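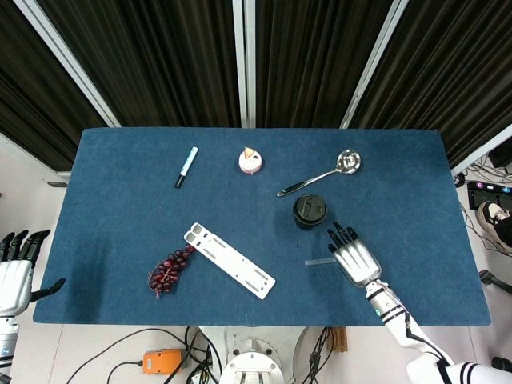
*A slotted ladle, a lidded cup and a marker pen on blue felt.*

# The Town That Kept Its Repair Counter

The repair counter in Lindham opens at 9 in the morning, and by then there is usually a line on the steps. People bring toasters, colanders with loose feet, pans with wobbling handles, umbrellas. The counter takes in kitchen goods on the left and everything else on the right. A ticket costs the same on both sides.

Lindham has 2,000 households and one main street. Until the late nineties it also had a hardware store, Osetti, that sold pots by the front door and fixed them in the back. When the store closed, the back room stayed open. The town leased it for a year, then for another, and has been paying the rent ever since. The Osetti sign is still over the door, and most people in town still say they are taking something "to Osetti."

Most of the work is small. Handles are the largest category by far. A pan will last for decades, but the grip is often held on by one screw or a pair of rivets, and heat loosens them. Replacing a rivet takes a few minutes with a drill, a punch and a hammer. Buying a new pan takes an hour and costs a good deal more. Many people do the second because they have never seen the first done.

Lids come next. Travel cups are hard to repair because the seal is the part that fails, and makers change the size of the seal from one model to the next. The counter keeps a drawer of silicone rings sorted by diameter. If none of them fits, the cup goes home again, and the owner is told to use it for pencils.

Small electrical goods go to a bench at the back, where they are tested before anyone opens them. Kettles with a damaged base are turned away. So is anything with a swollen battery, which has to go to the county drop-off on the Laseo road.

The shop on the other side of the street has had its own effect. Çınar sells secondhand kitchenware, much of it from house clearances, and sends a box of damaged stock over every week. The counter repairs what it can and keeps one piece in 6 as payment. Those pieces go on a shelf by the window, priced low. Wooden spoons and enamel mugs sell the same day. Fondue sets do not sell at all.

There have been arguments. In May the town looked at raising the ticket price for the first time in 13 years. Some residents said the increase was overdue. Others said that a higher ticket would send people straight back to buying new, particularly for items that were cheap to begin with. The price went up in the end, but only for electrical goods. Hand tools and cookware stayed where they were.

The rent is a bigger question. The lease comes up again next spring, and the building needs a roof. One proposal would move the counter into the old library annex in Laseo, with more floor space and its own parking. It would also put the service a bus ride away from the people who use it most, many of whom are older and come on foot.

For now the hours are unchanged. Drop-off is in the morning, pickup is after four, and anything not collected within a month goes on the shelf by the window. Bring the loose screws if you still have them.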